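Robot arm takes a turn at the lunch table in Hartley open day

Visitors to the Plurositz workshop in Hartley got a close look at the firm's table-service robot in September, when the doors were opened to the public for an afternoon.

The demonstration ran every 30 minutes from 1pm. In each one the robot arm was set to work at a table laid with a checked cloth and bamboo steamers, moving dumplings between them one at a time. The organisers counted 229 people through the door, well up on last year.

Nigel Greenwood, who runs the workshop, said food had been chosen on purpose.

"People have seen robots stack boxes," he said. "A dumpling is soft, it's a funny shape and it slides about. If you grip it too hard you know straight away."

The arm carries a small camera near its gripper, and the view from it was shown on a screen beside the table. Mr Greenwood said the steamers were moved between runs so that the arm had to find them again each time. Two of the firm's engineers stayed at the table throughout, one at the controls and the other taking questions — most of them from children, and most about whether it could do the washing up.

Barry Bramwell, a retired school cook from Nosley, watched two runs from the front row. He thought the robot was careful but slow.

"I'd have had the whole lot plated by then," he said. "Mind you, I wouldn't have been as gentle."

Plurositz has been working on the table-service project for two years and hopes to try it in a staff canteen next. Mr Greenwood would not name the site, but said it was within easy reach of Hartley. Staff there would still do the cooking, and the arm would be used only for serving cold and warm dishes at first.

The workshop plans to hold another open day in the spring. Entry will be free again, though places at the front table may have to be booked. School groups can ask for a morning visit.

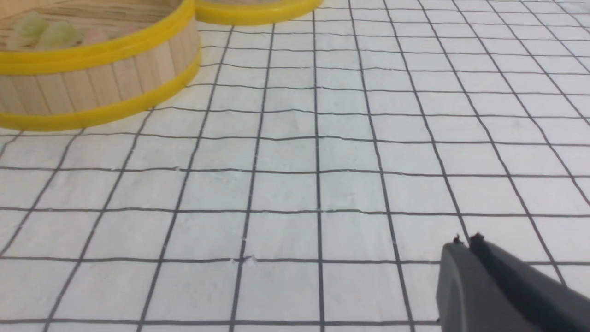
Can visitors work the robot themselves?
At the September event only the firm's engineers used the controls. Plurositz says it would like to let visitors have a go at the spring open day — with an engineer standing by.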